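Plerdale Community Help > Games, Hobbies & Crafts

Best way to store and sort a mountain of little red pegs?

Posted by plerdale_peg_widow, 7 replies hidden, 300 views

I've inherited the peg job for our games afternoon. The set came from a garage sale with no box, no instructions and, according to the note in the bag, 1,754 red pegs. I have not checked and I don't intend to.

They're short and fat, like tiny cheeses, and they roll. At the moment they live in an ice cream tub, so anyone who wants one has to stick a whole hand in, and half the tub leaves with it. I've found them in the couch, in a slipper and once in the dishwasher filter. What do other people keep theirs in, and is there a quick way to get them from storage to table without a small avalanche? I'd like to spend less than the pegs cost, and they cost four dollars.

Fosel

Get them out of the tub. Anything deep is hopeless for pegs. You want a shallow tray with a flat floor and a bit of a lip, dark if you can find one, so the red shows up and you can see what you're grabbing. Drawer organizers do nicely. Mine was sold for cutlery and has never met a fork.

Put a sheet of plain cardboard down in front of it as your working area. Tip a few out onto that, use them, and scrape the leftovers back when you're done. Pegs don't roll nearly as far on cardboard as they do on my kitchen table, which has a lean to it. 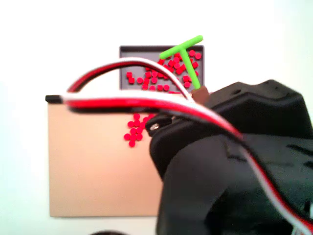

Filed under: Small parts, trays and sorting

A grey tray with the pegs heaped in it and a little cluster on the tan board just below is the layout I mean. Leave one end of the tray thin so you can pick up a single peg without digging. If you fill it level to the rim you've built yourself a very wide ice cream tub.

For moving them in bulk I use an old plastic scoop from a tin of drink powder. A soup spoon works too, if your household is relaxed about soup spoons.

Edel

just use a muffin tin

Tymoshchuk

Muffin tin is fine for sorting colours but the poster only has red, so you'd end up with twelve cups of the same thing.

I'd second the tray and add a lid, or failing that a zip bag for between sessions. We bag ours in lots of 77, for reasons that made sense to whoever started it, and hand out one bag per table. When a bag comes back light, you know which table to look under. Check the vacuum as well. Ours had a better collection than we did by December.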